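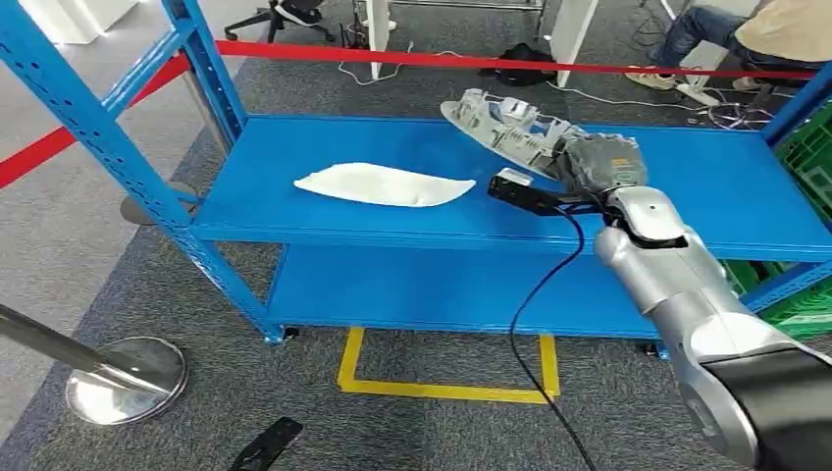 3.2 Shelf layout and placing of irregular parts

The study considers parts which do not fit well in a standard crate. In the stores that we visited, such parts make up a small share of the stock, but they take a large share of the complaints. A molded trim part with ribs and clips has no clear bottom side. A hubcap is flat and simple to lift, but it needs much surface. Light white pieces of the long, pointed type are easy to carry, and the workers said that they are also easy to push by accident when a bigger part is put down beside them.

The layout follows the proposal of Frandsen, who was the first in our group to ask that large and awkward parts should lie flat on an open shelf at one level, with free space between them. Before this, the parts store at Wuler kept them standing on edge in tall bins. The bins saved floor area. However, the persons who picked the parts had to pull out two or three pieces to reach the one they wanted, and the clips on the trim parts caught on each other. During November we took over the record of the store, which holds 3,860 picks of irregular parts. From these, 3,509 could be used. The others had no part name or no return time and we left them out.

The unit is a blue metal shelving with perforated uprights. It stands on small black casters, and diagonal bracing runs between the uprights at the sides. We chose this type for two reasons. First, the holes in the uprights allow the shelf height to be changed without new hardware. Second, the casters make it possible to move the whole unit when the carpet must be cleaned or when the layout of the room is changed. A disadvantage is that the unit must be brought back to the same position afterwards. The yellow floor tape is useful for this purpose also, as its rectangle passes partly under the front of the shelving, and a wrong position is noticed quickly.

The main function of the taped rectangle is to keep an open place in front of the shelf. A person who takes a wide part needs space for the feet and for a turn of the body. In the earlier room at Jevia there was no such marking, and the place in front of the shelf was slowly filled with boxes - first for one hour, then for the whole week. With the tape, the rule is easy to say: the area inside the lines belongs to the person at the shelf. We did not write this rule on a sign.

Figure 2 gives the layout with two items on the upper shelf. The white piece is on the left half, with its pointed end directed to the right, and the hubcap is on the right half with its face up. The hubcap is much larger and reaches close to the right front upright. We consider this acceptable, but it is the limit. If the hubcap is placed any farther to the right, the hand must come in between the rim and the metal, and Kennedy reports that people then prefer to drag the part over the shelf.

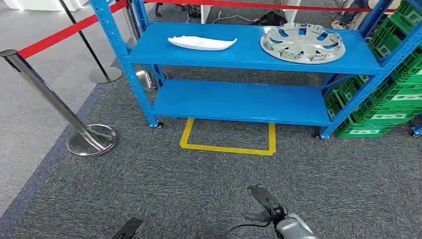

Figure 2. Open shelf with two irregular parts, floor marking and crate stack.

The lower shelf has no items in this layout. It was a point of discussion in the group. Svend Frandsen wanted to use it for trim parts of the same kind, so that the upper shelf would be less full. Brock Kennedy was against it, with the argument that a low shelf is used mainly for things which people do not want to look for. We followed the second opinion for the present study and plan to test the first one later.

Small parts go in the green plastic crates. They are stacked in a column to the right of the unit. The cutouts in the sides let a person look into a crate without lifting it down, and the handle openings give a good grip. Þrastardóttir proposed in our project meeting to limit a stack to 8 crates for other rooms of the same project. We support this limit for rooms where the users have different body height, although we did not measure its effect.

The left side of the place is marked with chrome stanchion posts. Posts are easier to move than a fixed barrier, but their round bases need floor area, and a base which stands too near to the uprights can be in the way when the unit is rolled out. In a next version we would keep the posts one step away from the shelving. The same remark was made by the staff of Eltik when they read a draft of this section.

Contact: Parts Storage Study Group | © 2019 The authors | Back to top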